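Review: a Saturday at the Wekura open day, and whether I'd want their tabletop robot 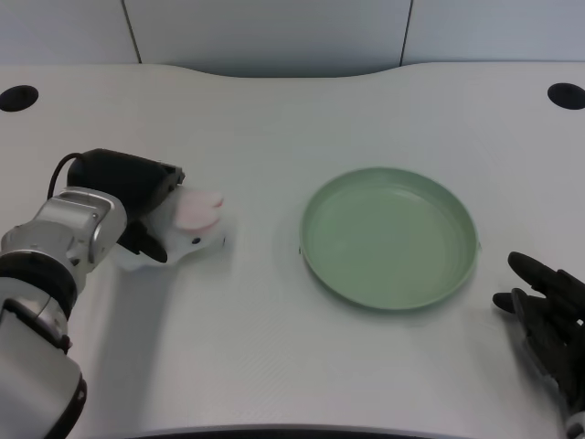
Plush toy on one side, green plate on the other, and the left arm over the toy.

I'd been meaning to go to one of the Wekura open days in Korkarbridge for ages, mainly because I've read so much about their two-armed bench setup and wanted to see it with my own eyes before forming an opinion. So on Saturday I got up much too early, drove over with a travel mug of coffee, and spent the whole day there. I was planning to stay for the morning. Oh well!

First, the place. The building is behind the old Jenkins warehouse and the signs are terrible. I drove past the turn twice. Parking is free, though, and once you're inside they've done a nice job of keeping things relaxed. You sign in, you get a sticker with your name on it, and you wander. There's a short welcome talk at ten, which you can skip if you've watched any of their videos, and then each bench runs its own little demonstration on a loop.

The bench I went for was the pick-and-place one, and I ended up going back to it three times. It's a white table with an arm coming in from either side, and the job is the sort of thing a toddler would be proud of: get the soft toy, put it on the plate. I love that they chose something so plain. I've been to shows where the robot does a big dance routine and you go home knowing nothing at all about whether it could clear your kitchen counter. The toy here is white with pink ears, on a white table, and if you've ever tried to get a camera to pick a pale thing off a pale background you'll know that's a bit mean. The plate is a lovely soft green (I want a set) with a low rim, and I figured that would be the easy part.

Kamlesh Uniyal was running the bench and he was great company. He talks fast and he doesn't oversell. I asked him straight out how often it misses, and he said that it depends on how the toy is lying, then let the visitors mess with it to prove the point. In the first round I watched, it got the toy onto the plate seven times in a row. Then a kid squashed it flat, ears down, and it pinched at nothing, backed off and tried again from a different angle. It got there on the third go and everybody clapped, me included.

What I liked most was the way it moves. I expected jerky. It's slow, yes, but it comes down over the toy in one smooth sweep, and the fingers close gently enough that the stuffing barely squishes. The noise surprised me too. There's a low hum and a little tick when the gripper closes, and that's it. You could hold a conversation right next to it, and we did, for most of an hour.

Now the grumbles. The two sides don't have the same hand, and for this job the right one mostly hung around doing nothing. Kamlesh says it comes into its own when something has to be held steady, and later on he did run a second routine where both arms worked together on folding a dish towel. It was fun to watch but it took forever. I timed it at three minutes for one towel, and the corners weren't even close to lined up. My grandmother would have had words.

I also found the view a bit of a pain. When the arm is over the toy, the gripper blocks a good part of what you're trying to see, so you end up leaning and craning around other people. A screen next to the bench would fix that in a second. I wrote that on the feedback card and I hope somebody reads it.

And then there's the software, which is called Drereo and which you can try at a separate desk. Elisa Ferri sat me down with it and I had a simple pickup going in 20 minutes, starting from zero. You guide the arm through the motion, name the steps, and play it back. The buttons are big and the words on them are normal words (thank you!). I did manage to save over my own first attempt, as there's no warning when you reuse a name. Elisa laughed and said I was far from the first that day. The undo only goes back one step, too, and that drove me a little nuts once I started getting ambitious.

Prices, as I know you'll ask. You can't buy the full two-arm bench as a regular person, or at least they wouldn't give me a number. What they will sell you is a small single-arm starter kit with Drereo included, and that's 899 dollars. I had a play with one. It's much lighter and a good bit wobblier than the big ones, and it dropped a sponge on me twice. It's still a decent buy for a school club, or for somebody like me who has a spare table in the garage and not enough sense. The manual is printed on real paper and has proper diagrams, which made me happier than it should have.

Lunch was sandwiches and they ran out by noon – go early or bring something. Coffee was free and tasted like it. The restrooms are down a long hallway past the loading door, and the light in there is on a timer, so wave your arms.

Would I go again? Yes, and I'd take my nephew, who is at the age where squashing a toy to confuse a robot is the best thing that could happen on a weekend. For the open day itself I'd give four stars out of five, with one off for the signs and the sandwiches. The big bench gets four as well. It's patient and quiet, and it made a dull chore weirdly gripping to watch. The starter kit gets three from me until they sort out the wobble and add a proper undo.

The next open day is in June, and Elisa told me they're hoping to have a drawer on the bench by then, so the arm has to pull it open before it can get at the toy. I've already put my name on the list.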